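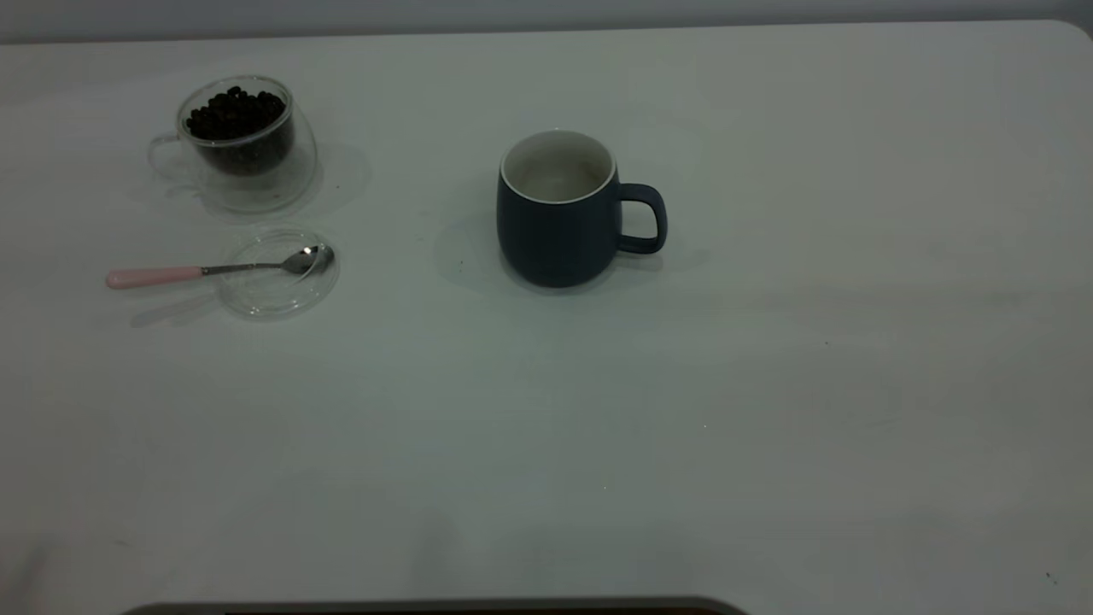

Most first budgets for a tabletop robot arm go wrong in the same place. The buyer gets a firm quote for the arm, adds a margin, and treats the rest as small change. At Plodovstead, a shared kitchen and test lab planning a coffee-handling station, the rest came to 17 line items before the first order was signed.

Hülya Kahraman, who drew up the plan, started with the task. Beans go from a cup to a mug by spoon. The list of objects was fixed first: a double-walled glass cup of dark roast, a round piece of clear glassware, a teaspoon with a pink handle, a dark blue mug. Only then did she ask suppliers for prices. A vendor who knows the thinnest and the widest thing to be gripped can quote fingers. A vendor who doesn't will quote a catalog gripper and bill for fingers later.

Two bids were compared. Zolik offered a gripper with one set of fingers at 3,095 dollars, cable and bracket included. Vandum came in lower on the gripper but listed the bracket, the cable and the software license separately. With those added, the gap between the two closed to almost nothing, and lead time became the deciding factor. Zolik could ship in April.

Cable routing deserves its own line. A cable that hangs free limits how far the wrist can turn, and a replacement bought in a hurry costs more than a spare bought with the arm.

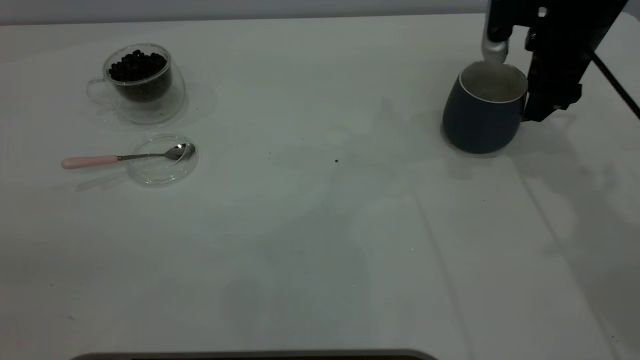
Spares, glassware and light

Plodovstead set aside 500 dollars for consumables and another 500 for lighting and table work. The first figure covers finger pads, mugs, glass and beans. The second is the one most often cut, and it should be the last to go. Clear glass on a white surface gives a vision system little more than a rim and a few highlights to work from. A better lamp, or a darker mat, is cheaper than the hours spent tuning software around poor contrast. Kahraman's advice is to borrow both for a trial before buying either.

Thin tools are the other hidden cost. A spoon handle offers little surface to hold, and flat jaws may let it rotate under load. Budget for a second set of fingers, or for a sleeve on the handle, and hold the money until a trial shows which one is needed.
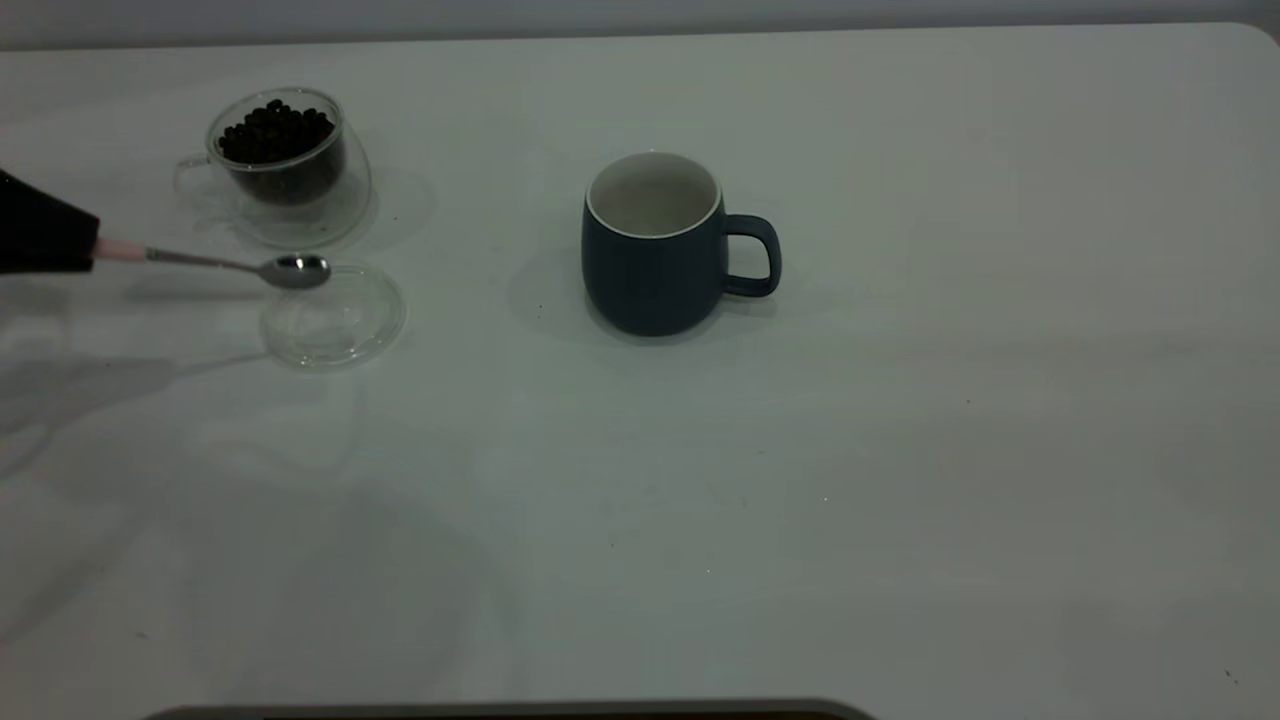 Dağdelen would go further and leave the second set of fingers out of the first order entirely, on the grounds that finger designs change after the first month of use and early spares end up in a drawer. The money, in that view, belongs in a service contract with a stated response time.

Plodovstead kept the fingers in the plan but moved them to a second purchase order, payable after the acceptance test. The service contract is still being priced.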